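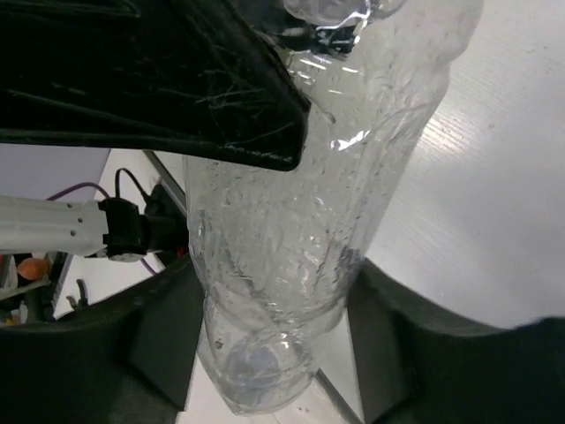

Llevo toda la primavera con la pareja de brazos Plurkden y ya tocaba escribir la reseña, aunque me ha salido medio reseña y medio parte de averías. Aviso también de que la compré con mi dinero, en la tienda de Wibisono, y que me costó bastante convencerme a mí misma de que la necesitaba (la necesitaba, claro que sí).

Empiezo por lo bueno, que hay mucho. El montaje es una delicia. Los soportes van al raíl delantero, se aprietan, se pasan los cables y en una tarde tienes los dos brazos moviéndose. El movimiento es suave, bastante silencioso, y el programa que trae, Grelley, lo entiende cualquiera que haya usado una línea de tiempo para editar vídeo. Grabas la tarea guiando los brazos, la repites unas cuantas veces, corriges lo que cojea y a correr. Mi tarea de prueba es siempre la misma: coger botellas de plástico vacías, pasarlas de un brazo al otro y tirarlas a la papelera. Parece una tontería y es un examen estupendo, porque una botella vacía resbala, se aplasta, gira sobre sí misma y brilla de una manera que vuelve loca a cualquier cámara.

Y ahora lo malo, que viene con la pinza. Yo pedí los brazos con la pinza Banilau de dos dedos, que se vende aparte por 207 euros cada una. El agarre es bueno y la goma aguanta. Pero el límite de fuerza no se guarda. Lo pones bajito en Grelley, le das a aplicar, trabaja fenomenal toda la mañana... y si el brazo pierde la comunicación un instante, la pinza vuelve al valor de fábrica sin decir ni pío. En pantalla sigues viendo tu número. En los dedos manda el otro. Así me enteré yo, con un crujido espantoso y una botella hecha un acordeón.

Al principio le eché la culpa a la botella, luego a mi calibración, luego al cable morado (que es un poco largo y se engancha, eso también lo digo). Perdí un montón de tiempo recalibrando cosas que estaban perfectas. Lo que me dio la pista fue dejar abierto el registro de Grelley mientras trabajaba: una pausa de 800 milisegundos en el bus, reconexión correcta, todo en verde, y desde ese momento la corriente de cierre disparada. Lo he repetido desconectando y conectando el bus a propósito y sale siempre.

Con el plástico vacío te ríes. Lo que me hizo menos gracia fue pensar en los dedos. Yo tenía la costumbre, mala, de meter la mano a recolocar la botella en pleno relevo, confiando en que la pinza iba floja. Se acabó! Ahora pulso la parada antes de acercarme, cada vez, aunque me dé una pereza tremenda, y os pido que hagáis lo mismo con este modelo.

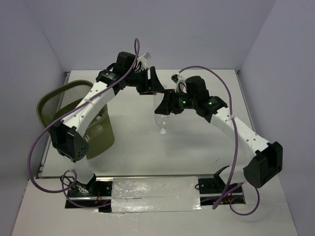

¿Qué pasa si el fallo salta justo durante el relevo entre los dos brazos?

La pinza que debía soltar puede quedarse cerrada con toda la fuerza mientras la otra ya ha agarrado, y los dos brazos tiran de la misma pieza hasta que uno se para por sobrecarga. En ese caso hay que pulsar la parada, cortar la alimentación y sujetar el brazo antes de abrir nada, que sin corriente se viene abajo por su propio peso.

Lo del peso os lo subrayo. El manual lo cuenta en un párrafo pequeñito del apartado de transporte, cuando debería ir en la primera página y en letra gorda. Estos brazos no llevan freno en los codos. Cortas la luz y bajan, sin violencia pero bajan, y si tienes la muñeca debajo te llevas un susto.

Escribí al soporte y me contestó Hawi Wolde, un encanto de persona, la verdad. Me pidió el registro, me hizo repetir la prueba con una sola pinza conectada y al cabo de unos días me reconoció el problema: el límite vive en la memoria volátil de la pinza y Grelley solo lo envía al arrancar. Me mandó la versión 4 del firmware en pruebas, que vuelve a leer el límite tras cada reconexión y, si no coincide, abre un aviso y deja el brazo quieto. La instalé esa misma noche. De momento los cortes que provoco a mano los aguanta bien, aunque el aviso sale en una esquina y en gris clarito, Hawi, por favor, ponedlo rojo.

Mientras no tengáis esa versión, mi apaño es meter al principio de cada ciclo un paso que reenvía el límite de fuerza. Alarga la tarea un pelín y no cubre un corte a mitad de agarre, así que la mano fuera igual. También he fijado los cables con bridas cerca de la base, dejando holgura en la muñeca, y los cortes espontáneos han bajado muchísimo.

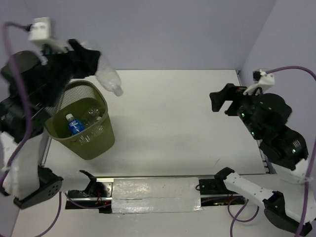 El brazo izquierdo, con la botella sobre la papelera.

Otras cosillas sueltas. La garantía de la pinza es de 12 meses y la de los brazos es más larga, mirad bien el papel porque vienen juntas en la misma hoja. Las almohadillas negras se rayan y cogen pelusa que da gusto, yo las limpio con un paño húmedo. El botón de parada de serie tiene el cable corto y acabé comprando un alargador. Y a Grelley le falta un modo de deshacer decente cuando borras una grabación, que me cargué una buenísima por ir con prisas.

¿Los recomiendo? Los brazos, sí, muchísimo, estoy encantada. La pinza Banilau la dejaría en la tienda hasta que el firmware nuevo salga para todo el mundo, y si ya la tenéis, pedid la versión de pruebas al soporte y abrid el registro antes de fiaros del número de la pantalla. Les he puesto buena nota a los brazos y un suspenso provisional a la pinza, que cambiaré cuando publiquen la actualización.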